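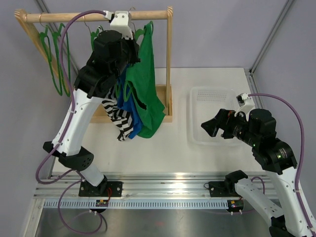 Tops and hangers on a wooden rack.

Flustach – "Garno" (LP, 180 g)
Catalog no. 2586

The second album from the synth-pop duo of Marloes Dewulf and Chin-lung Yeh, who spent 19 months making it and would like you to know they are still friends. Eleven songs, four of them about the same ex – he has been informed. Lead single "Wuyts" is the one with the handclaps. Play it loud, or at least louder than the neighbors play theirs.

Pressed in an edition of 415 on Brestonow. Lyric sheet included, spelling mistakes and all. Ships in June. Download code in every sleeve – please don't lose it, we can't send another.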